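We use cookies to make this site work. Accept all / Manage preferences

Can it do the washing up yet? Arvid Engebretsen says ask him about the teaspoons

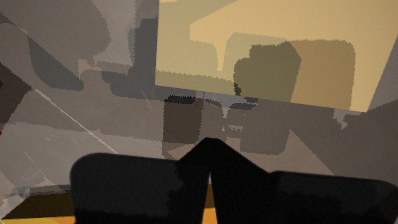 Arvid Engebretsen has a cold, twenty minutes and a sandwich he never gets round to. He runs the chores programme at Cenano, upstairs from a carpet warehouse in Hilterthorpe, and his job is to get a two-fingered gripper to do the things most of us put off until Sunday night. Clearing a worktop. Putting a tin back. Opening a cupboard without taking the door with it.

So, first question, the one everyone asks. Can it do the washing up?

"No," he says. Then a long sniff. "It can do a mug. If the mug is upright and the handle is more or less where it likes it. I would let it do a mug in front of my mother."

And a plate?

"A plate is flat. You have two fingers and a flat thing on a flat thing. Try it at home. Put oven gloves on, use one finger and a thumb, and pick a plate up off the table. You'll slide it to the edge, you'll tip it, you'll do four things you don't know you are doing. We have to know all four."

Most of the work happens in simulation. Kitchens that exist only on a computer, with worktops and boxes and shelves, and the gripper going in again and again. Blocky looking kitchens, some of them. I say so and he isn't offended.

"Everyone wants them pretty. I don't care about pretty. I care if the shelf is at the right height and the box has the right weight. When we started we spent a whole month on nice surfaces and the policy did not improve at all. The month was July, everybody else was on holiday, and we made very nice surfaces."

He has 3702 simulated kitchens at the moment. Not all good, he says. One had its sink on the ceiling and went unnoticed until spring. The arm, apparently, had been getting decent scores in it.

"It was asked to put a box on the counter. The sink was not its problem."

What the simulation won't give him is mess. Or it gives him the wrong sort. A computer can scatter objects over a table all day long, but it scatters them like dice, and people don't live like that. People put the post on top of the bread. They leave a spoon in the jar. They stand a thing on another thing for a minute and it stays there until Easter.

"You can see a person in a pile," Engebretsen says. "There is always a reason the pile is like that. We make piles with no reasons. So the robot learns piles with no reasons, and then it comes to a real house and meets, I don't know, a phone charger going through the handle of a cup."

He holds up his hand and threads an imaginary cable through it. Does this for quite some time.

The other trouble is seeing past its own hand. A camera close to the wrist gets a good look at whatever is between the fingers, and the fingers get in the way of a lot else. Lean in for something at the back of a worktop and half the job has gone dark.

"People have this too, but you remember. You looked at the counter before you reached. You know there's a glass behind. The robot, for a long time, it had no before. Every moment was its first moment in the kitchen. Imagine cooking like this."

And now?

"Now it has a bit of before. A few seconds. It is like a goldfish that has been on a course."

Downstairs somebody drops something long and the floor shakes. Carpet poles, he says, without turning round.

I'd come in wanting to talk about shops as well as homes, as that's where the money is said to be, and he perks up. Cenano has had a trial running at Zorkness, the discount homewares place out on the ring road, where a single arm on a wheeled base faces up shelves after closing. Facing up means pulling the stock to the front so it looks full. Anyone who has had a Saturday job knows it. Dull, endless, easy.

Easy for whom, though.

"Boxes, very good. Boxes are lovely. It will do boxes until the battery goes. Tins, good. Bottles, okay if they are not shiny. Bags." He stops. "Bags, we don't talk about bags."

We talk about bags. A bag of pasta or dog biscuits has no proper shape, it goes wherever it's pushed, and the place you grab it is not the place it was a second ago. On the trial the arm was given thirteen kinds of product to begin with. It is now down to the ones it can be trusted with, which he'd rather I didn't list. Bags are off. So are candles in glass. He'll only say that the candles were an expensive evening.

The night team at Zorkness call it Rai, which was the name on the crate it came in. I rang one of the supervisors afterwards, who didn't want to be named but was happy to chat. Does it save them time?

"On a good night, yeah. It does the cereal bars and the boxed lightbulbs and I don't have to. On a bad night I'm stood there watching it think." She said the staff had stopped being nervous of it fairly quickly and had moved on to being annoyed with it. "It's slow. It's so slow. My nan could face that aisle quicker and she's had both hips done. But she'd want to sit down and it doesn't."

I put this to Engebretsen over email and he wrote back one line. "The grandmother is a fair benchmark."

Back in the room, he's counting speed off on his fingers. Person puts away a bag of shopping in, what, three minutes. His arm takes up to 20, and that's with somebody watching. Watching matters. A machine that needs a person standing by hasn't saved you a person. He is quite firm on this, firmer than I expected from a man selling the thing.

"There are films where it looks fantastic. I have made some of these films. You try it over and over and you film the time it works. I don't say it's lying, everybody in the field knows how to look at them. But my neighbour doesn't know. My neighbour saw one and asked me should he still buy a dishwasher."

What did you tell him?

"Buy the dishwasher! The dishwasher is the best household robot there is. It's a box, you bring the problem to it, it doesn't walk around. The washing machine also. These were solved by people who were very clever about what not to attempt."

Then there's loading it. The bit the clever people left for us. He reckons loading is possible now, for certain plates, in a certain rack, in a kitchen the robot has practised in. Unloading is harder than you'd think, becuase of the cutlery basket. He brings up teaspoons, unprompted, for the second time. They nest. They lie in each other like, well, spoons, and two fingers the width of a matchbox come down on top and get either none or five.

"I have a colleague who has been on teaspoons since winter. She is a very good engineer. She could be working on aeroplanes."

Could you change the fingers? Thinner ones, or more of them?

He pulls a face. They've tried. Thin fingers pick up spoons and then can't hold a saucepan. More fingers means more motors, more to break, more to work out. The plain two-finger kind is cheap, it's tough, and when it fails you can see why. He'd sooner have a simple hand and spend the effort on when and where to close it. Other people in the field think he's wrong. He thinks he might be wrong too, he says, but not this year.

I ask about wiping, as wiping is the job I'd hand over first. He looks pleased. Wiping, it seems, is going well. The arm holds a cloth, goes back and forth, leans about as hard as it ought to. What it can't do is tell whether it's finished. A stain and a pattern in the worktop look much the same to it, and left alone it will scrub at a bit of marble effect for as long as you'll let it.

"It's very thorough about the wrong thing. I have worked with people like this."

And folding?

"Towels, yes. Towels are a rectangle. Shirts, sometimes, if someone lays it out first. A fitted sheet, no. I can't do a fitted sheet. I am not going to hold the robot to a standard."

We've run over. Somebody's been to the door twice. I try for a date, the way you have to. When does one of these turn up in an ordinary kitchen, doing an ordinary evening's tidy, on its own with the family gone to bed?

He won't. He gives me an order instead. Back rooms of shops first, then places like care home laundries and canteens where things come in the same shape every day, then houses, and in houses the worktop before the floor and the floor before anything with a child's toys on it. Stairs he doesn't want to discuss. His own flat he describes as "a hostile environment".

Does he do his own washing up?

"By hand. Every night." He's found the sandwich by now and is looking at it as if it might be a bag of pasta. "I time myself. It's terrible, I can't stop. I pick up a teaspoon and I think, how did I do that, and I put it back and do it again slowly. My wife goes in the other room."

The Zorkness trial carries on through the autumn, with a second arm going in for the kitchenware aisle. Boxed items only.

Last updated: 4.15pm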